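The Bun Shift

The ad said "steady hands, good colour vision, no experience necessary," and I've got two of the three, so I took the ferry out to Plokavbridge in July and signed on with Zosix for the bun shift.

If you've never taught a robot by remote, picture wearing somebody else's sleeves. You stand at the rig with a handle in each fist, and whatever your fists do, the arms in the next room do too. Squeeze, and the fingers close. Relax, and they open up again. The whole time the machine is writing down every wobble so that one day it can manage on its own, and the bits it writes down are called episodes, like television. I was hired to make 200 of them. Lid off, buns in, lid on. That was the entire plot.

My supervisor (lovely woman, always eating a mandarin) warned me on the first morning that everybody rushes. "You'll want to get it over with," she said. "Don't. It learns the hurry as well."

I nodded like I understood and then dropped the first bun on the floor.

Dough is rotten stuff to practise on, by the way. I'd assumed it would be forgiving, being soft, but grip it a hair too hard and you've got two dents and a bun stuck to your fingertip, except it isn't your fingertip, so you can't feel it. You only see the bun coming along for the ride when you thought you'd let go. I did a lot of shaking. Then I remembered that the machine was learning the shaking too, and I had to throw that episode out and write SHAKING on the sheet in the column for reasons.

The lid was worse. You can't see glass properly on a screen. What you can see is the handle, so I aimed for the handle and trusted that the rest of it would come along.

By the end of the first week I'd made 8 good ones. Eight! I rang my mum from the ferry and told her I was the slowest teacher in the history of the harbour, and she asked what I was teaching it to make. I said buns, steamed. She asked whose recipe.
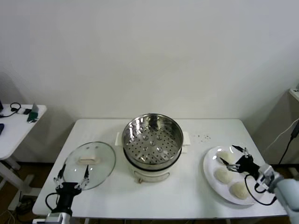 Well, it wasn't anybody's recipe. It was flour and water and whatever kept it from cracking by lunchtime. But Mum grew up over a bun shop on Wamorska Street, and she took that personally. She wanted to know how I was putting them in. I said I picked them up and put them in, Mum, there's not a great deal to it. There was a long silence down the line and I could hear the kettle going.

"Which one first?" she said.

I said whichever.

"The far one first," she said. "Then you're not reaching over the others with your sleeve."

I told her I didn't have a sleeve, I had a metal arm bolted to a bracket. She said a metal arm was a sleeve if you were careless with it. Then the ferry went round the point and I lost her.

So the next morning I took the far one first. I didn't tell anyone, I just did it, and you know what? It was easier. I stopped knocking the near ones. I put them in the way she used to at home on Sundays, with a good gap between, and a little turn of the wrist at the end to settle each one down. There's no need for that turn at all. The bun sits where it sits. But my hands have done it since I was small enough to need the stool, and once I'd stopped fretting over the grips they went back to doing it by themselves.

I got to 181 before anybody noticed.

It was the mandarin supervisor. She'd been watching playback with her feet up, and she called me over and ran one of mine and then another one of mine. "What's that?" she said, and pointed with a bit of peel.

"What's what?"

"That twiddle."

I went red right up to the ears. I said it was nothing, it was a habit, I could do without it. I was already working out how many I'd have to do over, and whether I'd still make the rent, and how I'd break it to Mum that her twiddle had cost me a month. The supervisor ran it again. Down, turn, let go. Down, turn, let go.

"It stops them sticking," she said. "Look, it comes away clean. Everybody else's drags."

I'd had no idea! All those Sundays, and I'd thought it was manners.

She let me finish the lot with the twiddle in. I did the last one on a wet afternoon with the heater ticking, and I'll admit I took my time over it, because once I'd put the lid down there'd be nothing left for me to do. Then they sent everything off to Quiroga, up the coast, where the big computers are, and I went back to packing tomatoes.

I didn't think about it much over the next while. That's a fib. I thought about it every time I picked up a tomato.

Then a message came asking if I'd like to pop over and see it run, and I asked if I could bring a guest. Mum wore her good cardigan. She'd never been on the ferry in winter and she told the deckhand so, twice. At the other end the supervisor shook her hand and gave her a mandarin and a pair of safety glasses, which Mum put on over her own.

There was nobody at the rig. I'd known there wouldn't be, and it still gave me a bit of a turn, the two handles just hanging there. The supervisor pressed a key. For a second nothing moved, and I felt sick, the way you do at a school concert when it's your kid's go. Then the left arm went over and found the handle of the lid.

It was slow. It was me all over, dithering above the plate and coming down a touch to the left and fixing it. It took the far one first. Over it went, down into the basket, and the wrist came round that little bit to settle it.

Mum didn't say anything. She'd got hold of my elbow. It did the second, and the turn, and it did the third, and the turn.

"That's my mother's," she said.

I said no, it's yours, I got it from you.

"And where do you think I got it?" she said, quite cross, with her two pairs of glasses fogging up. "She had it from the woman who owned the shop. I never knew her name. She used to smack your hand if you left it out."

The arm put the lid on, crooked, and gave it a nudge. The supervisor asked if we'd like to see it again, and Mum said yes, please, and would it mind leaving a bit more of a gap.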